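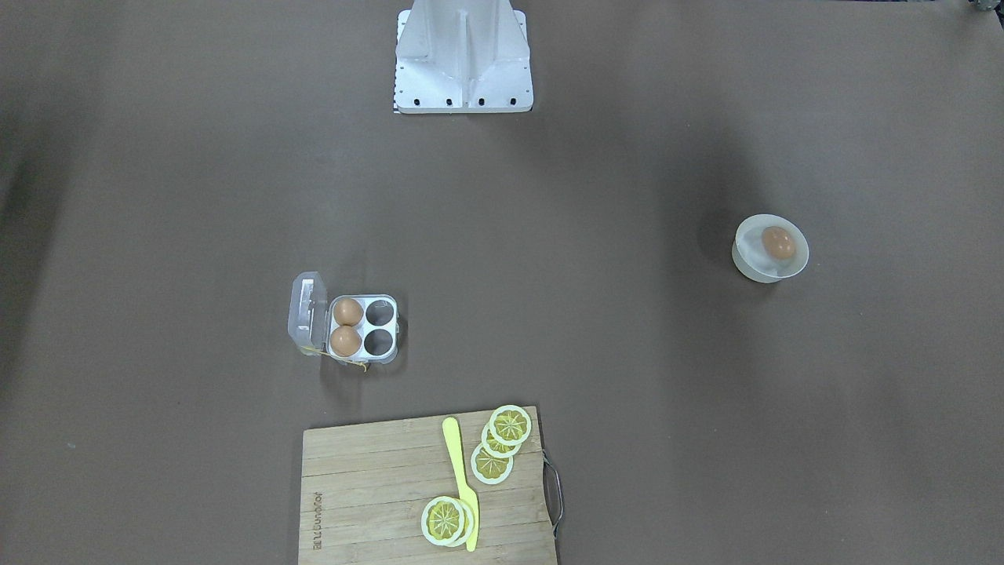 Ula four-egg carton with the lid open and two brown eggs in the left column. Small round bowl at right, sold separately.

Skemano Ula Egg Carton, four-egg, clear

The Ula is a clear plastic carton for four hen eggs in a two-by-two layout. It has a transparent hinged lid and an inner tray with round wells. The lid folds back flat beside the body, so all wells can be reached from above during filling and unloading.

Specifications

Capacity: 4 eggs
Layout: two rows, two columns
Width, closed: 97 mm
Lid: hinged, transparent
Wells: round
Pack quantity: 20 cartons per sleeve
Storage temperature, filled: 4 °C
Supplied: empty, lids open, nested

Eggs and bowl are not included. Tray color can vary between white and light gray from one production run to the next. The two shades have the same dimensions and may be mixed in one order.

Egg size

The wells are cut for medium and large eggs. Extra-large eggs can be seated, but the lid may touch the shell before the closure engages. Do not force the lid. Small eggs will sit low and can turn in the well during transport. For small eggs, use the insert from the Verneo range, ordered separately.

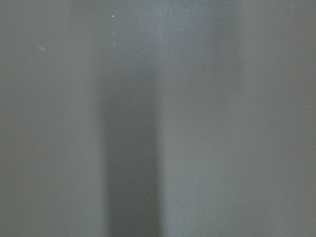

Shaohua Lu
Technical Editor, Packaging

Filling

Place the open carton on a flat, level surface with the hinge to the left. Lower each egg into its well with the pointed end down. Release the egg after it contacts the bottom of the well. Close the lid with even pressure along the edge opposite the hinge.

A partly filled carton can be closed and stored. When only two eggs are loaded, either one column or one row may be used. For carrying, the column nearest the hinge is preferred. Check that the lid is fully engaged before lifting, and lift from the body. The lid is not a handle.

Stacking

Closed cartons may be stacked on a shelf when all wells are filled. Partly filled cartons go on the top layer only. Open cartons should not be stacked with eggs in place.

Cleaning and reuse

Wipe with a damp cloth and mild detergent, then air dry with the lid open. Do not put the carton in a dishwasher or use solvent cleaners. Frosting of the lid surface after repeated wiping does not affect closure. Discard any carton with a split hinge or a cracked well. Rules on reusing egg packaging for retail sale differ by location and should be checked before cartons are refilled for customers.

Labeling

The lid accepts standard paper labels. Keep the label clear of the hinge line. String tags may be tied at the lower edge of the body; leave enough slack for the lid to close.

Ordering

Sold by the sleeve. Single cartons are available as samples on request. Orders for the northern region are handled by Þrastardóttir and ship from their warehouse. Sleeves ordered in November may be delivered in plain outer wrap. The contents are unchanged.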